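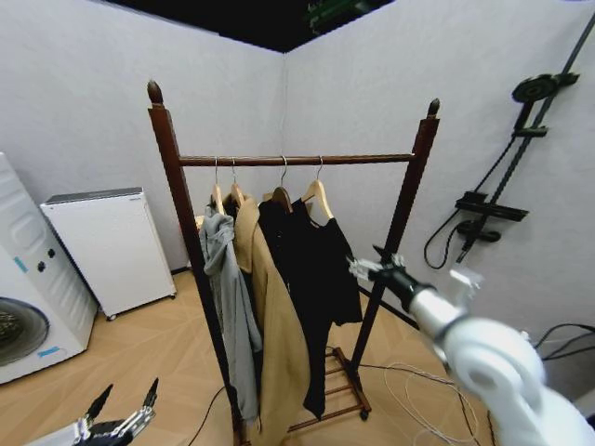
Volkan Aydoğan asked that this go at the top of the sheet: please keep asking the people who work next to the robot what has changed for them, and write it down in their words, even when it doesn't fit a box.

Öztürkmen Garment Handling — Shared Work Area Checklist
Form 335
Date: 06/05/2025
Completed by: Yiğit Kurtuluş
Area: Sisetti room, clothes rack and laptop desk

Thank you to everybody who let me hover with my clipboard. I have left the comments long on purpose, so bear with me.

1. Walking path between desk and rack
Result: Needs attention
Comment: There are cables lying on the floor by the rack, including a tangled coil of thin white cable on the shower side. When all the hanging was done by hand we looked where we were stepping, and now we tend to watch the arm instead. Please coil the white one and move it out of the way before the next shift.

2. Rack stability
Result: OK
Comment: Posts and rod are sound. Check the casters weekly, please, and write down who did it.

3. Garments and hangers
Result: OK, with a note
Comment: The coats are hanging close together. A person just shoulders them apart without thinking, but whoever sets up for the robot has to think about spacing first — a new little job that used to be no job at all, and it ought to be on the shift plan. I have asked for ten extra minutes. 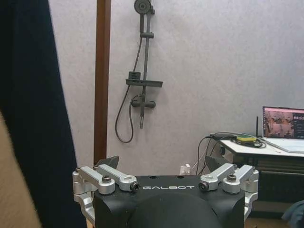
4. Gripper and pinch points
Result: OK
Comment: Fingers, linkages and screws gone over with the power off. Long sleeves and hoodie strings are still my worry, and I would much rather nag you all in June than fill in an accident report. Nobody adjusts a garment while the arm is live, however crooked it is hanging!

5. Seated position near the arm
Result: Needs attention
Comment: Several of you told me that you sit far more than you did before, and that your backs know it. Please swap between desk and rack at the halfway point of the shift. The chair should also go farther from the arm, and I will bring floor tape so we can agree on a line together.

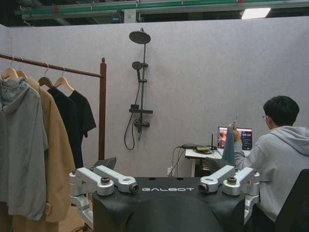 Item 5. Seat and laptop table, with the rack at left.

6. Stop procedure
Result: OK
Comment: Everyone I asked could explain it, including our two newest starters, which pleased me very much. If something feels wrong, stop first and call extension 311 afterward. You will not be asked to make up the lost time.

7. Desk wiring
Result: Needs attention
Comment: The black bundle needs a proper sleeve down to the outlet. Request sent to Vallo, no reply yet.

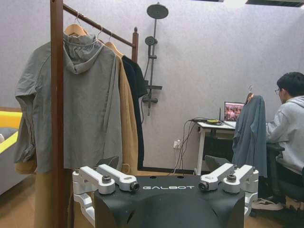
Item 7. Cable bundle from desk to wall outlet.

8. Training and hours
Result: Open
Comment: The question I heard most was whether hand work will shrink once the Talon schedule starts. I don't have the answer and didn't want to pretend I did, so I have passed it to Volkan and asked for a reply in writing.

Recheck of items 1, 5 and 7: before the end of June.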